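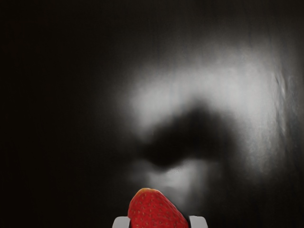

Prerkwood Opens a Second Jam Kitchen in Gindale

GINDALE, Thu 29 October – I'm Juwita Tambunan, I make jam, and I'm so happy to finally be typing this: Prerkwood is opening a second kitchen and shop, on Mill Street in Gindale, in the old shoe repair place next to the pharmacy. Doors open this Saturday at 9 a.m. Come hungry!

If you've only ever bought our jars at a farm stand, you may not know we've been working out of one very narrow kitchen in Pindden this whole time. I love that kitchen. I learned to make marmalade in it (badly, then better). But you can't open the oven and the pantry door at the same time, and by September we were cooling jars on the windowsills, on the stairs and on top of the chest freezer. We had to turn down orders from two bakeries I'd been hoping to work with for years, and that hurt.

So we went looking. The Mill Street space has a proper loading door, a floor drain and a big front window, and the landlord was willing to let us knock out the wall between the shop and the back room. You'll be able to stand at the counter with a cup of coffee and smell whatever is on the stove. Adi Ngau, my business partner, drew the layout on the back of a seed catalog and we stuck to it almost exactly, apart from the sinks, which had to go where the pipes were.

What we'll be making

Strawberry is still the one most people come for, and it will be on the shelf from the first morning. We freeze our berries the same day they reach us in early summer, so we can cook small batches straight through to spring. It's a soft-set jam with lemon and not a lot of sugar. If you like the kind that stands up on the spoon, I'd point you to the damson.

The new kitchen also gives us room for 4 flavors I've been wanting to sell for ages:

Pear and black pepper
Quince with bay
Roasted plum and star anise
Green tomato and ginger (more of a relish, try it with a grilled cheese sandwich)

The plum one comes out of a long-running argument with Bạch, the noodle place across the street, where we've eaten far too many lunches during the renovation. They thought our first version was timid. They were right, and I doubled the star anise. They'll be serving it with their roast duck on weekends through the winter, and you can pick up a jar at their counter as well as ours.

Opening day

The first 100 people through the door on Saturday get a small jar of strawberry to take home. There'll be toast all morning, on sourdough and on a gluten-free seeded loaf, and Adi will be doing a marmalade demonstration at 11 a.m. and again at 2 p.m. Each one runs a little over half an hour and you don't need to sign up. Bring your own questions about pectin. He has a lot to say about pectin.

Parking on Mill Street is metered until 6 p.m. The lot behind the library is free on Saturdays and it's a short walk, mostly flat. The shop has a ramp at the side entrance, and the door there opens automatically.

Classes start in November

We've wanted to teach since the beginning and never had the counter space. Starting the second week of November we'll run a beginners' class on Tuesday evenings, with 6 places per class so that everybody gets a burner. You'll cook one batch start to finish, learn how to tell when it's set, and fill your own jars. Aprons, fruit and jars are all included in the price. We'll post the winter dates in the shop window and on our website, and there's a sign-up book at the register for anyone who'd like to do it in person.

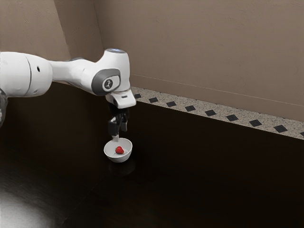

Can I make good jam from frozen strawberries?

Frozen berries work very well. Put them in the pan without thawing them, add the sugar and lemon juice, and warm everything slowly until the sugar melts before you bring it to a boil. They give off more juice than fresh ones, so allow a few extra minutes of boiling to reach a set.

What happens to Pindden?

The Pindden kitchen stays open. It'll go back to what it does best, which is marmalade and chutney, and the little hatch window will keep its Friday and Saturday hours. If you return your empty jars there, please carry on! We now take them back at both places, and you get a stamp for each one. A full card of stamps earns you any jar in the shop. Lids we can't reuse, sorry, so please put those in your own recycling.

A few thank-yous

Opening a shop is mostly phone calls. Thank you to the growers who trusted us with bigger orders before we had anywhere to put the fruit, to the electrician who came back on a Sunday, and to every customer who asked "is it open yet?" through the paper on the window. I did hear you. I was usually on a ladder.

Adi wanted to add something, so over to him: "We've got 7 burners going now and I still manage to want an eighth. Come by and taste things. If you think a jam is too sweet, tell us, we like hearing it."

Hours and contact

Prerkwood Gindale will be open Wednesday through Saturday, 9 a.m. to 5 p.m., and Sunday from 10 a.m. to 2 p.m. We're closed Monday, and Tuesday is for classes only.

Reporters and food writers are welcome to visit the kitchen before opening day. Mornings are best – we're usually boiling by eight and cleaning up by one. Ask for Juwita at the side door, or leave a message on the Pindden shop line and I'll call you back once my hands aren't sticky. Sample jars are available for anybody writing a review, and Adi can send recipes on request.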